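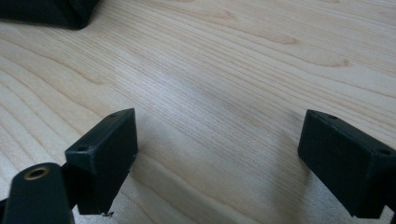
A dining table is among the few objects in a household that may be expected to outlast the people who bought it. The trade that supplies such tables has changed a great deal within a single generation, and the town of Odham, where furniture has been made for 140 years, offers a useful place from which to consider the change. Buyers there have moved steadily toward pale woods. A blond top with a fine, straight grain that bends in places into soft waves and loops, and that takes on an almost silvery sheen where the light falls on it, is now what most showrooms in the region place nearest the door. The dark stains and heavy varnishes favored in earlier decades have largely been moved to the back of the store.

Reading time: 10 minutes

The shift began as a matter of taste, but its effects have reached well beyond the showroom. Under a dark stain, boards from several trees can be joined in one top and few customers will notice. Under a clear finish every difference remains in plain view. Workshops that once bought lumber by price and thickness now buy it by the log, and keep the boards from each log together from the saw to the assembly bench. The added cost falls on the maker first and on the customer some months later.

Virkero, the largest of the Odham workshops still in operation, reorganized its lumber yard around this practice. Boards are stacked in the order in which they were cut, with thin strips between them for air, and are left to dry under an open roof before they enter the kiln. A chalk mark on the end of each board records the log and its place in it. The firm regards the marks as part of the product, and a customer who asks may have them copied onto the underside of the finished table.

Drying remains the stage at which most losses occur. Wood taken too quickly through the kiln may look sound on the day it leaves and begin to cup in its first winter indoors. February is the month in which the workshops receive the greatest number of complaints, as heated rooms reach their driest and wide tops shrink across the grain. A properly built table allows for this movement. The top is held to its base by slotted fasteners or wooden buttons, which let it expand and contract through the year. Where a top has been screwed down tight, the wood will generally split before the screw gives way.

Repair was once a trade of its own in Odham. Three shops on Stultedach, the long street that runs down to the former rail depot, did nothing but regluing, patching and refinishing. Only one remains, and it shares its building with a picture framer. Its order book is nevertheless full. Much of the work consists of undoing earlier repairs, in particular those made with household glue, which must be scraped out of a joint in full before fresh glue will hold.

Finishes deserve more attention than they usually receive from buyers. A hard lacquer resists spills well but cannot easily be mended in one spot – when it fails, the whole surface must normally be stripped. An oil finish marks more readily, and may be renewed at home with a cloth and an hour of patience. The Odham workshops now sell both in nearly equal measure. Their printed advice to owners has grown shorter over the years and comes down to wiping with a damp cloth, drying at once, and keeping hot dishes on a mat. Polishes containing silicone are discouraged, as they interfere with any later refinishing.

The secondhand trade has followed the same pattern as the new. At the Mercado, the covered hall where used furniture is sold, older tables are now often offered with the stain already removed. Opinion among dealers is divided. Some hold that a stripped top finds a home where a brown one would sit unsold. Others point out that the original finish cannot be put back, and that tastes in furniture have rarely stayed in one place for more than a few decades. Tables in their first finish, even worn, have begun to fetch somewhat better prices than they did.

What this means for the next generation of makers is less certain. The joinery course at the town's technical college admits 10 students a year, and the places are filled. Graduates do not always remain in the area, and the rents on Stultedach have not encouraged them to do so. The college has proposed a shared workshop in the old depot, with benches let by the month and a common kiln. The town will hear the proposal on 29th May, together with a competing plan to use the building for storage.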